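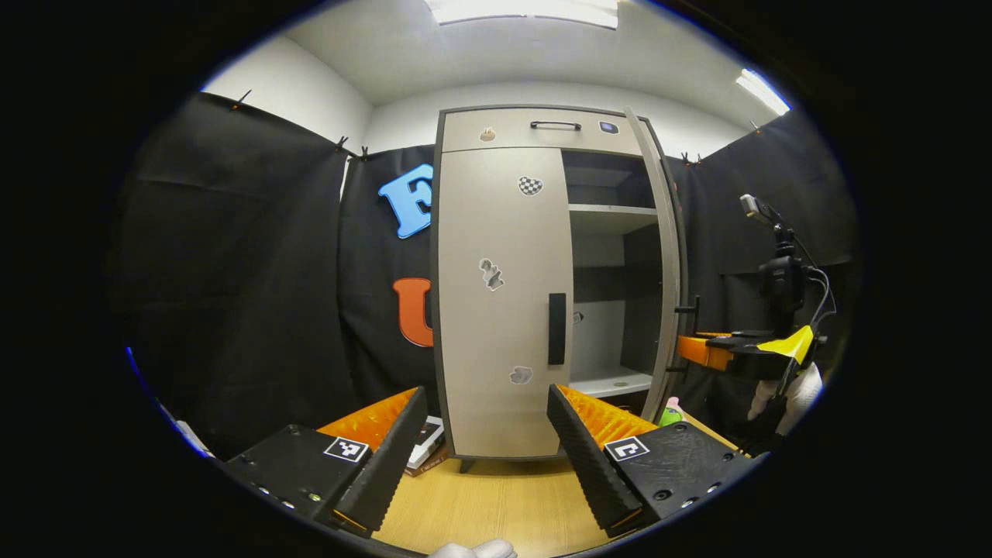
In Praise of the Labeled Drawer

My uncle Leopold Lehner kept hardware in the back of his shop in Dremgate for most of his working life, and when I was small enough to be underfoot he used to send me to fetch things. "Third row, near the window, the one that says hooks," he would call out, and off I'd go, and there would be the hooks. I have been thinking about that lately, because I spent most of April looking for a tape measure in my own house, and I own three of them.

I would like to make a case for writing on the furniture. I mean plain, visible labels, on the drawers and cupboards of an ordinary home, where guests can see them and have opinions about them. My sister has opinions about them. She says it makes my kitchen look like a school supply closet, and I say that she has never once had to ask me where the scissors are, and we leave it at that until the next holiday.

The fashion for some years now has gone the other way. We like our cabinets smooth and silent. A kitchen showroom opened near us not long ago, with 194 door styles on offer according to the sign out front, and I walked around it for a good hour (I was waiting on a tire) without seeing a single door that told you what was behind it. Of course I understand why. They were lovely doors. But a kitchen is a place where several people who have slept badly are trying to find the same spoon, and I think it ought to help them out a little.

People tell me that in your own home you simply know where things are. Well, one person knows. In most houses I've lived in, one person carried the whole map around in her head, and everyone else stood in the middle of the floor calling her name. My mother could be upstairs with a fever and somebody would still come to the bedroom door to ask about the cinnamon. She always answered, too, with the shelf and the side and what it was standing behind. I thought of this as a kind of talent when I was a boy. I think of it now as a job, and one she never applied for.

A label shares that job out. It lets a nine-year-old put away the dishes, and it lets a visiting friend make his own tea at six in the morning without opening everything you own.

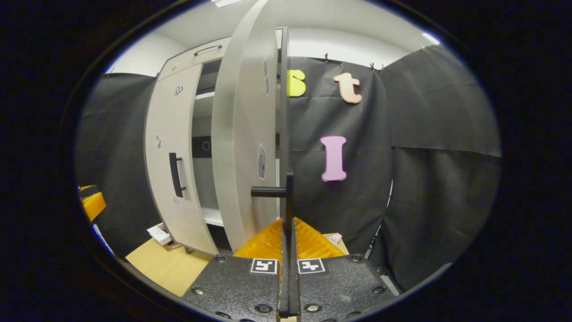

Labels inside the door, for those who prefer to be discreet.

I'll grant that there is a middle road, and you can put your labels on the inside, where only the person who has already opened the cupboard will read them. My neighbor Mahrous does this and his house is a model of good order. He has told me more than once that the inside label is for putting things back and the outside label is for finding them, and that he personally has never had trouble finding anything. He is a calm man and I believe him. For the rest of us I'd still argue for the outside.

As for the labels themselves, please don't let anyone sell you a system. I had a label maker once and it made me mean. I began labeling things that didn't need it, and correcting people. Masking tape and a marker will do, in your own handwriting, crooked if it comes out crooked. Tape comes off when you change your mind, and you will change your mind. The drawer by my stove has been lids, then string, then lids again.

When Uncle Leopold finally closed up, my cousins and I spent a long weekend emptying the place, and we counted 322 little drawers along the back wall. Every one of them had his square capitals on the front. A few of the words we couldn't make sense of, and one drawer said only ASK ME. I took that one home. It's on my desk, and I keep stamps in it.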